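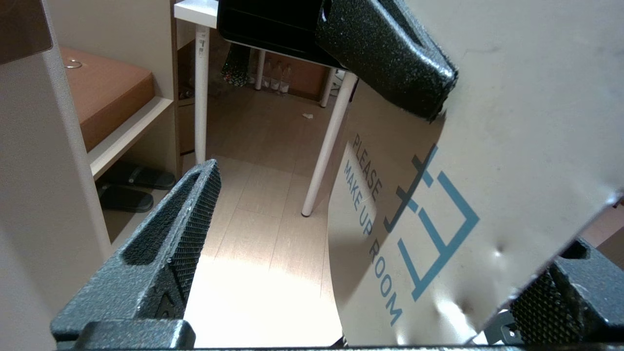 Progress report 2 to the Prirkix fund
Project: Weten, assessment of manipulators for guest-room and kitchen chores
Prepared by: Marjan Kordestani, Flollero
Reviewed by: Soudabeh Shokri, Flollero
Status: on schedule, one deliverable moved

1. Scope of the period

The Weten project asks which routine chores in small serviced apartments can be handed to a commercially available arm with a two-finger gripper, without rebuilding the room for the machine. The first report covered procurement, the safety review and the choice of chores. The present one covers the first full test series, which closed at the end of January.

The chore list agreed with the fund has nine entries: turning and hanging a door card, folding hand towels, refilling a soap dish, emptying a small waste bin, wiping a desk, pairing slippers, loading cutlery into a tray, sharpening a kitchen knife, and replacing a water bottle on a shelf. Making the bed was removed at the previous review and has not been put back.

Each chore was attempted 40 times under test conditions. Before that the control software was trained on 900 operator-guided runs spread unevenly over the list. Towel folding took the largest share and the waste bin the smallest. The uneven split was a choice on our side, and section 5 returns to it.

2. Test conditions

Tests were run in furnished rooms with ordinary lighting, daylight included. Objects were put out by a person who had not taken part in the training runs. The person placed them within reach of the arm but was otherwise free to choose position and orientation. An attempt counted as complete when the end state matched the written description for that chore and no one had touched the object or the arm. Dropping an object and picking it up again was allowed. Damage to an object ended the attempt.

Time was recorded but is not scored in this phase. We note it where it bears on whether the result would be of any use to an operator.

3. Results by chore

3.1 Waste bin, desk wiping, water bottle

These three performed as forecast. The waste bin was completed in all 40 attempts. Desk wiping was completed nearly as often, with the misses down to a cloth that bunched under the gripper and left a strip of the surface untreated. The water bottle was reliable when the bottle was full and less so when it was nearly empty, as a light bottle tips when the first finger touches it.

None of the three is hard for a person, and a cleaner does all of them faster than the arm. The value, if there is one, lies in the arm working while the cleaner is elsewhere in the building. That case will be costed in the final report.

3.2 Door card

We had ranked the door card as easy. It was moved to the difficult group after the first day of testing. The card has a different message on each side, and the chore is to present the side requested by the front desk and hang it on the handle. It breaks down into three steps: take the card, determine which side is up, and hang it.

Taking the card is a force problem. Thin, flexible stock bends as the fingers close. When the arm grips near the middle of an edge the card bows, the printing curves with it, and the hook end moves away from the position the planner has stored. Grip force was lowered twice in the period. The current setting leaves fewer creases but lets the card slip when the arm changes direction quickly.

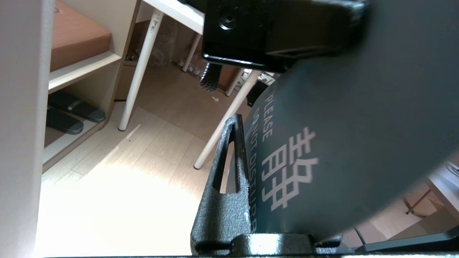
Determining the side was done by reading the text. On a flat card the reader was correct almost without exception. On a bent card, with the lettering running vertically or at a slant, it sometimes returned part of a phrase and stopped. A partial reading is treated as no reading, and the arm then puts the card down and starts over. Several attempts ended on the time limit after repeated restarts, with the card undamaged and the correct side never confirmed.

Hanging failed more often than either of the other steps. The opening in the card has to pass over the handle while the card is held from one edge, and any bend in the stock changes the angle of approach. The full chore was completed in nine of 40 attempts. We do not consider it ready for use.

Two changes are planned. The first is to grip the card at the lower corner, where bending has less effect on the opening. The second is to recognize the side by logo and color as well as by text, so that a partial reading can be resolved without a restart.

3.3 Slippers, soap dish, cutlery

Pairing slippers was completed in most attempts. The recurring error was left and right exchanged, which the written description counts as a failure. Dark slippers in a shaded spot were missed more often than light ones on an open floor. Soap refilling was limited by wrapping that the gripper could not open, and we propose to supply unwrapped soap in the next series and to state this plainly as a condition. Cutlery loading was steady for forks and spoons. Knives were excluded from the tray test and handled under 3.5.

3.4 Hand towels

Towel folding absorbed the most preparation and gave the most variable results. Folds were acceptable when the towel started flat. From a crumpled start the arm spent most of its time finding a corner, and the finished stack would not pass a housekeeping inspection. Soudabeh Shokri has rewritten the corner search, and early bench runs are encouraging, but no test attempts have been made with the new version.

3.5 Knife sharpening

Sharpening was added at the fund's request as a shop-floor chore with a fixed tool. The arm holds the knife at its upper end, lowers the blade into the slot of a metal sharpener and draws it through. The slot does part of the work by guiding the edge, and this suits a machine that repeats a straight stroke well.

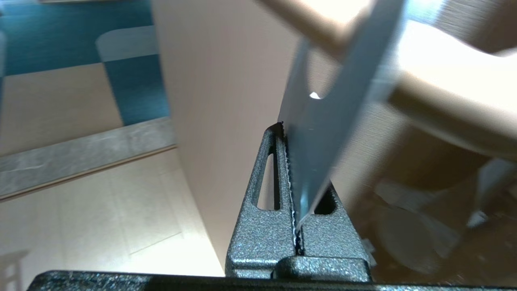

Figure 3. Blade seated in the slot of the metal sharpener, with the gripper at the upper end of the knife.

Most strokes were accepted. The failures were of two kinds. In the first, the blade entered at an angle and rubbed the wall of the slot. In the second, the knife rotated slightly in the fingers under load and the stroke had to be abandoned. Edge quality was checked with a paper cut before and after each attempt. Improvement was found in the majority of completed attempts, though a trained person using the same tool produced a more even edge along the full length.

No person is permitted inside the marked area while a knife is held. This rule slows the series considerably and will remain in force.

4. Deviations from plan

The comparison with a second gripper, known internally as Raju, was due in this period and has been moved to the next. The adapter plate arrived with the wrong hole pattern and was returned to the supplier. There is no effect on the budget. The end date of the project is unchanged.

5. Assessment

On present evidence the arm can be left alone with the waste bin, the desk and a full water bottle. Slippers and cutlery need a person to check the result. Sharpening works under supervision. The door card, wrapped soap and crumpled towels should stay with staff.

Success followed the stiffness of the object more closely than the number of training runs. Towels had the most training and remained unreliable, while the bin had the least and did not fail. We would therefore like to shift training effort from towels to the door card in the next period and ask the fund to agree to the change.

6. Next period

Retest the door card with the corner grip and the added logo check.
Test the new corner search on crumpled towels.
Fit the Raju gripper and repeat cutlery and sharpening with it.
Collect cleaning times from two apartment operators for the cost comparison.

Decision requested from the fund: approval of the training shift in section 5, and confirmation that unwrapped soap is acceptable as a test condition. Replies should go to Marjan Kordestani.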